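Workshop Tips: Sharing a Bench With a Robot Arm

House rules, good habits and a few things I learned the slow way

A reader named Dulce Tapia wrote to me in October. Her makerspace had just bought a secondhand arm, and she wanted to know what rules they ought to hang on the wall before anyone switched it on. I started writing her a short answer and it grew and grew (my answers do that), so I've tidied it up for everybody. Most of this comes from the years I spent keeping the benches in order at Golivbridge, where we had people and arms working elbow to elbow, and from friends who have been kind enough to tell me where I went wrong.

Before anything else, read the manual for your own arm and whatever safety rules apply where you live. The two standards you'll hear mentioned most are ISO 10218, for industrial robots, and ISO/TS 15066, for the kind that share space with people. They are dry reading, I won't pretend otherwise, but they're the grown-up version of everything on this page. What I have to offer is the household version.

1. Dress the cables before you dress the bench

A cable that hangs free will find something to catch on. Strap it along the outside of the arm, leave a generous loop at every joint, and then move the arm by hand or at its slowest speed through the full range it's going to use. Watch the loops the whole way. If one goes tight, undo the strap and give it more. If one swings down where it could sweep a cup off the bench, take some back. I like soft straps much better than zip ties, and my fingers do too.

While you're at it, look over the warning stickers. They get grubby and start to peel, and a new one costs next to nothing. Put it back where the old one was, facing the side people walk up from.
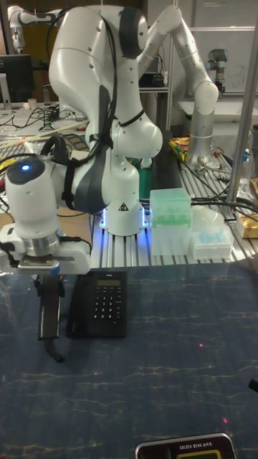
2. Give the job its own piece of table

Cover the working area with one mat and let the mat be the border. Whatever the arm is meant to handle goes on it, and the rest of the day's clutter lives somewhere else. A vinyl sheet wipes clean with a damp cloth and a drop of dish soap, and you can roll it up at the end of a project.

One caution about shiny mats. They throw the ceiling lights right back up, and if your setup uses a camera to find things, a big white patch of glare can hide an edge you need. Try turning off one light, or hang a bit of tracing paper well clear of the lamp. Haziq Khoo, who has more patience than I do, spent a whole afternoon adjusting software before he tried the light switch! If you're buying new, get matte.

3. Practice on ordinary things

People always want to begin with something grand. Please begin with a desk telephone. It's a wonderful teacher -- the handset is slippery and an awkward shape, the cradle wants it back at the right angle, and the buttons are small enough to show up any sloppiness in your aim. Ask at offices that are clearing out old equipment and you may come home with an armful. Different colors and shapes are worth having, because an arm that does nicely with one phone can make a real muddle of the next.

Set the grip force low and bring it up a little at a time. Lift just clear of the table at first, so that a dropped handset has only a short way to fall.
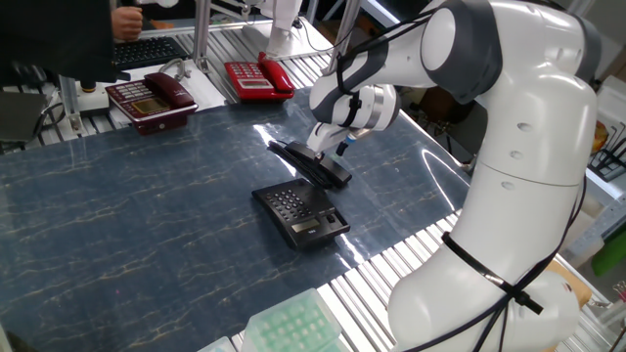
5 min read

4. Agree on where hands go

This is the rule I'd keep if I could only keep one. While the arm is live, hands stay off the mat. You may stand by the table and you may type, but if you need to straighten something the arm is working on, you stop the arm, you say "stopped" out loud, and then you reach. It feels silly for the first week and after that you don't notice yourself doing it.

Rosalinda Sarmiento added a second half to this one, and I've used it ever since: the person who stopped the arm is the only person who may start it again. With two or three people around a bench it's terribly easy for somebody helpful to press the green button.

Keep the stop button where the person watching can touch it without leaning across anything. Test it at the start of every session, with the arm moving slowly. And if there's more than one arm on the table, find out whether one button stops them all, then write the answer on a label and stick it right next to the button.

5. Mind the cord

Coiled cords are sneaky. They stretch, they spring back, and they drag a light phone clear across a slick mat. Before each run, lay the cord down on the side away from the gripper's path. If the phone insists on sliding, a square of rubber shelf liner underneath will settle it, and it peels up without leaving any glue behind.

When a job has two parts, such as taking the handset off and then working down by the cradle, teach each part separately. Run the first until you're bored with it. Then place the handset on the mat yourself (arm stopped, please!) and work on the second. Joining them up afterward goes much faster than you'd expect.

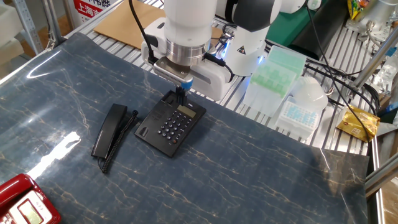 6. Keep a run book

Any old notebook will do. Each time, write down the speed, the grip setting, what was on the table and what went wrong. Sugeng Wuisan once showed me his, with more than 1000 runs in it, and he could turn to the page for any odd noise I described to him. Mine has 34 and a coffee ring, but I'm catching up.

7. Closing up for the day

Park the arm low and folded, with nothing in the gripper. Power it down the way the manual says. Coil the loose cables, wipe the fingers with a dry cloth, and check the pads for wear, especially at the tips. Leave a note if anything felt off, even a small thing, so that the morning person doesn't have to discover it fresh.

Dulce, I hope that gets you started. Print it out, cross off what doesn't suit your room, and write to me again once the arm is bolted down -- I'd love to hear what you picked for your first job.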